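### 3.2 Costing the two-arm bench

The arms are the easy line in the budget. Most groups planning a bimanual set-up price the pair, add a bit for shipping and stop there, and we did the same in our first request to the department. What follows is the second request, more or less, with the parts we left out put back in.

We compared quotes from two suppliers, Surby and Derora. Surby sells the arms as a matched pair with the rail. Derora sells them singly, cheaper per arm, rail extra, spare motors extra, lead time 12 weeks. Koval was asked as well but never sent a full quote so is left out of the comparision. We took the matched pair. Karppinen argued for the single arms on the grounds that one could be swapped out while the other kept working – fair point, but two different deliveries meant two rounds of import paperwork.

Cable work is the task the bench is costed against. Thin black cables on a wooden table, one arm each side, both fixed to the same rail (Fig. 4). Slack cable is hard on a budget for reasons that don't show up in a quote. Trials are slow. Jaws wear. Somebody has to be there to reset.

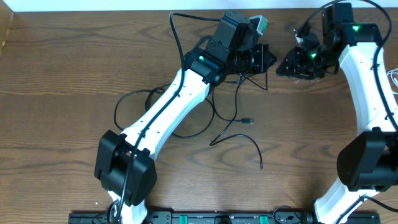 Vol. 12, No. 2

**Figure 4.** Bimanual bench with loose cables on the table, two views.

Staff time first. Our plan allowed 41 hours of operator time per month, worked out by Barta from the earlier single-arm study. Too low. Two arms need more setting up than one, and the operator also has to lay the cable out again between trials, which the single-arm figure did not cover at all. We now budget 80 hours and book them as a seperate line, so that they can't be eaten by maintenance.

Spares second. We hold one spare gripper and one spare wrist motor for the pair. Kinnunen wanted a full spare arm. Not affordable in year one, moved to year two. The shoulder motors are big and dear and the supplier holds stock, so none kept on site. Cables for the arms themselves should be bought with the arms, same order, same length – ours were an afterthought and cost us a second delivery charge.

Task materials third. Small money but needs a code of its own. Loose cables get kinked, plugs get bent, and a kinked cable is a different task from a new one. We replace them on a fixed schedule and charge it to consumables. Groups who treat them as office supplies will end up arguing with finance about it, as we did in October.
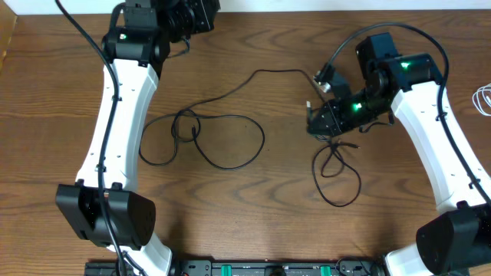 Furniture and floor space fourth. The table has to take the rail plus whatever the arms do at full reach, so measure for reach and not for the footprint of the bases. Aerts put the rail along one long side in the planning drawing and we have kept to that. A second bench would need its own table, its own power and its own booking slot. None of these were in the Lavemora project budget and all of them had to be found from elsewhere.

Insurance and servicing are grouped here as overheads. The service contract is optional in year one and we declined it. Honkanen's view is that this was a mistake, and the year two request includes it. We give both versions of the total in the appendix, with and without, so that readers can pick the one closer to thier own situation.

One limit on all this. Prices are for a single site and one purchase. A group buying several benches should ask for a discount on the spares before asking for one on the arms, and should get the lead time in writing.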